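Can a machine clear and wipe a floor by itself yet, or is it still too early?

Posted by wasilewska_home, 2019-11-28

Hello all. I look after a small guest house and I do most of the cleaning alone. My nephew studies automation and he says that in a few years a robot with an arm will do the rooms for me. He showed me a practice room on the computer where they train such an arm.
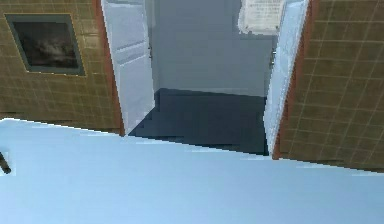 I don't need anything fancy. My wish is only this: somebody leaves a small thing on the floor, the machine picks it up, puts it on a cabinet and then cleans where it was. A round vacuum I already have (a Folano), and it is good in the corridor, but it pushes small things in front of it until they are stuck under the furniture. Is there a product I can buy now, or should I wait? My budget is 2,000 and not more.

Hendrik Segers

I worked with arms for packing at a shop floor in Pradstead, so I can say something about the picking part, less about the cleaning.

Picking up one box from a flat floor is a solved task when the box is always the same and always in the same place. Ours made 802 picks in one shift and 92 of them failed, and this was with good light and boxes we chose ourselves. In a guest room it is harder. The object is different every day, and it can lie close to a wall or beside a cabinet, where the arm must come down straight and has little space to open the fingers.
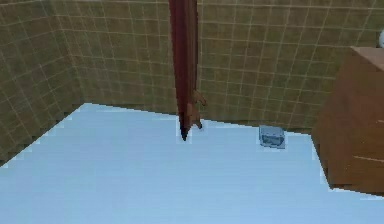 Clear or shiny things are a special difficulty. Many depth cameras look through them or get a reflection, and then the arm closes too high or too far to the side. Please ask your nephew how his program does with glass and clear plastic. A simulation often gives the position of the object for free, and a real room does not do this.

Also please think about the weight. An arm that can reach the floor and also the top of a cabinet needs a heavy base, and a heavy base does not like thresholds. For your budget I know of nothing that I would recommend. I would keep the vacuum, pick up small things by hand before you start it, and look again in a few years.

marta_k

Just get the Ikport, my sister has it since September and is happy. It mops also.

Hendrik Segers

The Ikport is a mop and vacuum, it has no arm. It will wipe the tiles well enough – but it will not lift anything from the floor, and this was what she asked.

wasilewska_home

Thank you both. I asked my nephew about the glass and he became a little quiet :) He says they have not tried it on a real floor. I will keep the Folano for now.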